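We bought the Litus hand grippers for our student robotics club back in December, and I've been meaning to write them up ever since. At $349 for a set of 2 they ate most of our budget, so I was nervous! The fingers curve in toward each other and have a mesh-textured pad on the inside, and our beginners took to them right away – teapot, cup, apple, whatever we set on the table. 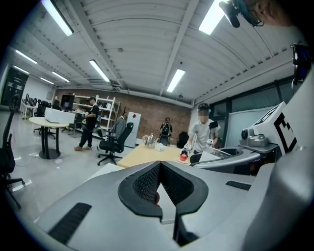

Lena Bielecka wrote back to my first draft that I was being too kind about the weight, and that her wrists want a break after 30 minutes. Fair enough, mine do too, and I'd love a lighter version for our younger members.

Setup took us one long evening, mostly because the manual skips the calibration page (it's on the website, under Downloads). Still, we're up to some 600 practice grasps for the spring contest and I'd happily buy them again.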